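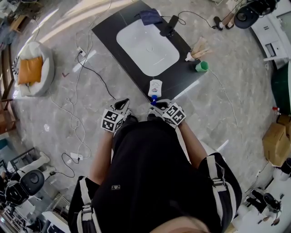
November 10, 2025 — basin and worktop

Went through the basin layout again. Black slab, white basin with rounded corners let into it, small round drain near the middle. The white against the black makes the rim very easy to read, which I like, though it will show every mark.

Items kept on the slab: squeeze bottle with the blue cap, dark blue cloth folded behind the basin, green cup on the right, and the sticks upright in their white holder just beyond it. The cup is too near the edge for my taste. I would move it inwards by 100 mm and leave the holder alone. The cloth is fine folded in the corner.

The slab is flat on the grey marble-patterned floor, so the working height is nil. Thenmozhi Chowdary wants it on a stand and has sent me the price of one from Potside, 3,142 with delivery to Brurkthorpe. I think that is steep for four legs and a crossbar. Dabbas quoted 2,057 in August for a plainer version without levelling feet. Asked both for the load rating again.

Cables still run over the floor on the left, with two power strips among them. If a stand does go in, they need rerouting along the wall first — I have put this on the list above the orange pillow, which wants a new cover.

To do: measure the drain, write to Dabbas, find the Nastemia catalogue.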